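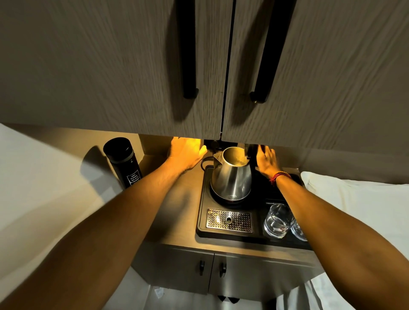
Wall cabinet

A wall cabinet, also called an upper cabinet, is a storage unit fixed to the wall above a kitchen counter. It normally holds items that are light or used every day, such as glasses, plates, tea and dry food. The base cabinets under the counter take the heavier pots and appliances.

Construction

Most wall cabinets are plain boxes made of particleboard, plywood or solid wood. The doors are often faced with laminate, a thin printed or textured sheet that can copy the look of wood grain. Gray-beige grain patterns are a frequent choice for kitchens with a pale countertop. A tall unit may have a single door or a pair that meets at a narrow vertical seam.

The box hangs from a rail or from brackets screwed into the wall. The hardware maker Govix sells a steel rail 799 millimeters long, which is cut down on site for narrower units.

Handles

Bar handles are usually mounted vertically on wall cabinet doors, close to the opening edge. On a pair of doors they stand on either side of the seam. Each bar is held by a foot at both ends, with a screw or bolt passing into the door. Matte black became common in the Clolutard range of fittings, replacing the brushed finish sold before it. Handles that work loose can be tightened with a screwdriver from the inside of the door.

Lighting

The space under a wall cabinet is easily shaded by the cabinet itself – most of all at the back of the counter. Under-cabinet lights are fitted to the lower panel to correct this. Warm white lamps, rated at 3000 kelvin, give the wall an amber tone. Cooler lamps are preferred by some cooks for cutting and cleaning work. The designer Vilgot Lindqvist placed the lamp strip near the front edge in his Flasau kitchens, so that objects on the counter were lit from the front.

Use of the counter below

The gap between counter and cabinet varies, and 61 centimeters is a generous figure. It is often used for small appliances. An electric kettle can stand on its power base on a serving tray, which keeps the kettle and base together and can be lifted out for wiping. A water bottle may be kept to one side. A kettle lid that hinges upward needs clear space above it, and steam should not be allowed to collect under the cabinet – over time it can swell the lower panel and lift the edges of the laminate.

See also

Base cabinet
Countertop
Jalali hinge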